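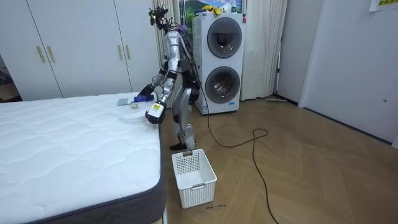 I put off deep cleaning my mattress for years, mostly because I assumed it would eat a whole Saturday's worth of energy and leave me sleeping on the couch. It doesn't have to! Start at 10 in the morning with the windows open and you can have the bed made again by dinner.

## What you need

- Baking soda, 700 grams for a queen (I buy the big bag, it's cheaper)
- A small brush and a dustpan
- A vacuum with the upholstery attachment
- Dish soap and cold water
- Two old towels you don't love

## Strip it all the way

Sheets, protector, topper, everything. Get the bedding into the washer right away so it's running while you work. My mattress protector takes forever to dry, so it goes in first, on its own, at 50 degrees Celsius (check your label, mine is a European one and quite relaxed about heat).

## Brush before you vacuum

I used to skip this and go straight in with the vacuum, and I'd end up with lint mashed down into the stitching. Now I brush first, long strokes from the head toward the foot, then short ones along the seams. If your top is quilted, follow the stitch lines. Hold the pan right up against the fabric and sweep into it. 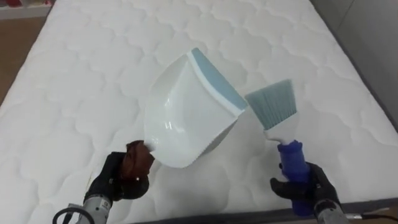 *Dustpan over a quilted mattress top.*

Then vacuum. Go slowly, slower than feels reasonable, and do the sides too. I do the seams twice.

## Spots

Cold water, a drop of dish soap, and a towel. Dab, don't rub. Work from the outside of the spot toward the middle, then press with the dry towel until it stops picking up moisture. Please don't soak it! Memory foam especially hangs on to water, and I once had a damp corner for three days (November, no sun, my own fault).

Old yellow marks may only fade a bit. My friend Vilho Lappalainen swears by a second round the next day, and he's had better luck with that than I have.

## Baking soda

Wait until the damp spots are fully dry or you'll make paste. Shake the soda through a kitchen sieve so it lands evenly, and leave it for 8 hours if you can. I've done it in two when we had guests coming and it still smelled fresher, just a little less so.

Vacuum it up in overlapping passes, and empty the canister or check the bag halfway through. Fine powder clogs filters fast. Rinse the filter afterward if yours is the washable kind, and let it dry overnight before it goes back in.

## Before you remake the bed

Rotate the mattress head to foot, unless the maker says not to. I write the month on a bit of masking tape and stick it to the bed slats, and I do the whole thing again in spring.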